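Writing Safety Rules for a Kitchen Arm in Simulation
Project report by Issa Hakim
Robotics module, Jinholm

1. Background

Our module asks each student to take a set of working rules and apply it to a task. I chose kitchen work with a single arm. The rules I started from are the Tarnurico lab guidelines, which were written for a bench with a fence round it. A kitchen has doors that swing and food that should not be squeezed, so several of the rules had to be rewritten.

All of the work was done in simulation, using the Surero kitchen model. I ran the trials in August and stored 4,000 short runs.

2. Rules for approaching food

The first rule covers the approach. The fingers must be open before the gripper comes near a plate, and they must stay open until the speed has dropped to the approach limit. The second rule says that the wrist view has to show the item before closing is allowed. If it is hidden, the arm backs off and tries again.

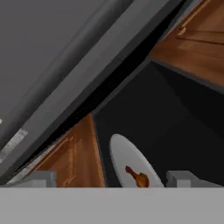
Figure 1. Wrist view with the fingers open and a food item on a plate.

I set the check to look for the item only, and this was a mistake. In 177 runs it passed although the gripper body was hiding part of the plate rim, and the rim matters if the fingers are going to close beside it. The check now asks for both.

3. Rules for doors

The Tarnurico guidelines treat a door as a fixed obstacle. I replaced this with a swept area, meaning all the space the door could pass through between shut and fully open. No link of the arm may rest in that area once a task is finished.

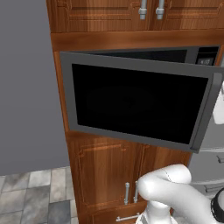 Handles were harder to write for. A bar handle stands out from its cabinet, and the arm can touch it with the elbow while the gripper is busy elsewhere. My rule gives every handle a margin of its own, and the margin applies to all links. Jaber, the planner I used, only checked the gripper by default, so I had to switch on the full check by hand. It made planning slower, and 800 runs had to be repeated with the new setting.

4. Rules for appliances

An open microwave counts as "in use" under my rules, whatever its display says. The arm may go in front of the opening only at low speed, and it may not press any key while the door is open.

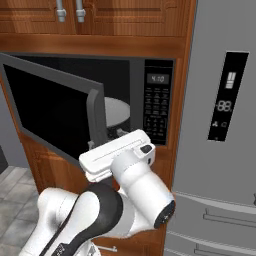 The low speed limit was argued over in my review. My tutor thought one limit for the whole kitchen would be easier to test. I kept two, as a single low limit made simple moves across the floor area very slow.

5. What is left to do

The rules say nothing yet about a person walking in. They also assume that the model knows where each door is, and a real kitchen would need a sensor for that. I would like the handle margin to be tested on a real arm before anyone else relies on it.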